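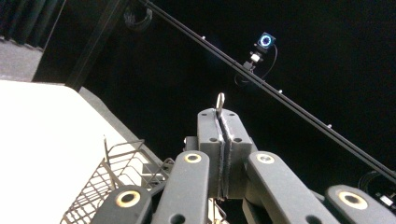
Loltach hand-held gripper, build 33 – bench inspection before release to shared use
Grudville Workshop, Vallejo room. Checked in March against the Jevano build sheet.

This inspection covers the mechanical condition of the gripper, its pads and its linkage. It must be completed before the tool is signed out and repeated after any part is replaced. The linkage was reviewed first. All four arms carry a brass-ringed hole at the rounded end, as the build sheet requires, and any replacement arm must be fitted the same way. The gray pad along the inner faces of the fingertips is frayed and is entered under item 3.

1. Frame and printed parts
Result: Pass
Comment: No cracks found at the screw bosses. Print log reference 241.

2. Linkage pivots
Result: Pass
Comment: Arms move freely by hand through full travel. Do not oil the bushings.

3. Fingertip pads
Result: Pass with remark
Comment: Fibers are lifting along the seam. Trim before next use and replace both pads together. A single new pad will set the fingertips out of line.

4. Grip on small metal parts
Result: Pass
Comment: A small metal loop was held between the fingertips without slipping. Repeat with the pads replaced.

5. Fasteners
Result: Fail
Comment: One screw at the handle was loose. Tightened and marked – recheck at 1800 cycles. Counter stood at 1194 on inspection.

6. Cables and power
Result: Not checked
Comment: To be entered on the separate electrical sheet.

Release status: Held until item 3 is cleared and item 6 is on file.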